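Robotics Project: Report on Our Visit to Prosora, Vindthorpe
Second-year engineering, Ulden College
Handed in 2021-04-01

Why I picked this one

We had a choice of three visits for the automation project and I'll admit I put the Prosora open day first mainly for the robots (I had big orange arms in my head, flinging car doors about). What I got was people picking things up off a table, over and over, and I came home with more notes than I've taken for anything else this year!

Prosora have the ground floor of the Costigan building in Vindthorpe, and they do what they call handling work. They want robots to cope with soft, floppy stuff that never sits the same way twice, so clothes, hats, bags, that sort of thing. Our slot was the handling demonstration. The talk came first and went on a bit, with a lot of slides about money, and then we were let through to the bench, where the lights were low and the table was the bright bit in the middle.

The main idea took me a while to get. You don't start with a robot at all. A person holds a gripper in their hands, with a camera on it, and does the job themselves. The camera sees the fingers and whatever is between them, and later on a computer learns from the recordings. So the view you get is the one the robot will have, more or less, with a black finger poking in from each side. On the table they had a wire stand, a thin ring lying flat with a rod coming up from it, and the job of the day was to do with hats and stands.
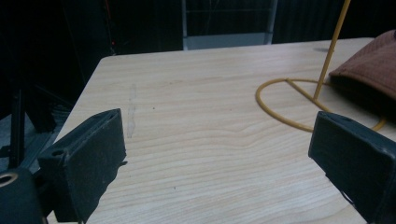 How a recording goes

Each go is called an episode. You begin with the gripper open, you do the task in one smooth movement if you can manage it, and you finish with the gripper open again. If you dither, the dithering is in the recording too, and the robot may well learn to dither. I liked that, it made me feel better about robots.

The best episodes are short, and they had a target of 8 seconds for the hat task. The library for soft items had 2986 episodes in it when we visited, and they were hoping to add another 300 before the next round of training in July. I asked if that was a lot and was told it depends how different they are. A pile of episodes that all start from the same spot is worth much less than a smaller pile where things have been shuffled around, so the operators keep moving the stand and turning the hat.

The gripper itself is bigger than I expected. It has a padded brown handle and two white plates full of little holes, one either side, and a cable that trails back along your arm. The cable annoyed me just watching it. I kept wanting to tuck it in somewhere.

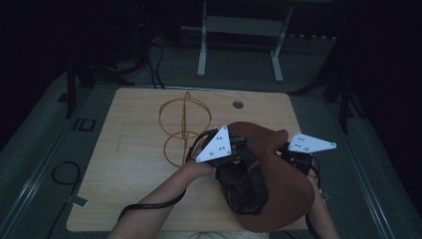 The hand-held gripper in use at the bench, with the wire stand further back on the table.

Things I noticed about the fingers

I'd assumed the clever bit would be the software, so most of my questions were about that, but the talk at the bench kept coming back to the fingers. They're plain dark blocks with a few small holes in, nothing fancy. The pads take a beating. On the set in use there were grey fibres hanging off one finger and the top strip of the other was chipped and lifting, and I wrote "fraying??" in my notebook with an arrow.

Glare was the other thing. Light bounces off pale wood, and from the gripper's point of view you can get a big white patch right between the fingers, which seems like an awkward place to have one.
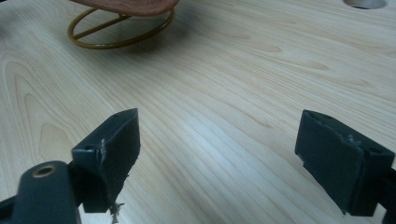 Someone in our group wondered whether a worn pad would spoil the recordings, seeing as a robot with nice new pads would grip differently, and whether it wouldn't be simpler to swap them every morning. The answer was that a little wear is fine and even useful, but they do keep spares and change a pad once it starts catching on fabric. How they decide when that is, I didn't manage to find out, and I'd have liked a proper number for it.

The hat

A hat sounds easy until you think about it. The crown squashes and the inside has its own ideas about where to go. The one on the bench was a brown suede baseball cap, quilted in curved rows, with black mesh inside, so you've got a thick soft layer and a thin holey one and the fingers have to deal with both. Push too far in and the mesh bunches up round the fingers. Don't push far enough and you've pinched a bit of suede and not much else.

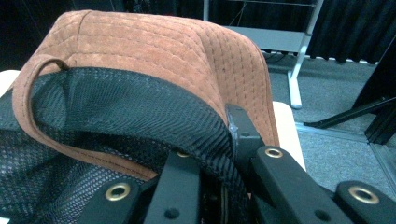
Gripper fingers pressed into the mesh and suede of the cap.

What I'd do for our own project

We've got 3 weeks of workshop time left and obviously no budget for anything like theirs. I think we could copy the method on a small scale though: a hand-held gripper (printed, with a cheap camera strapped on), one soft object, one stand, and a rule that the object gets moved between goes. I'd also like us to keep a log of the pads, even just a note at the start and end of each session, and to try the table with and without a matt cloth on it to see what happens to the glare.

My sketch of the gripper is in the appendix. The handle is drawn too thin, I've pencilled a correction next to it.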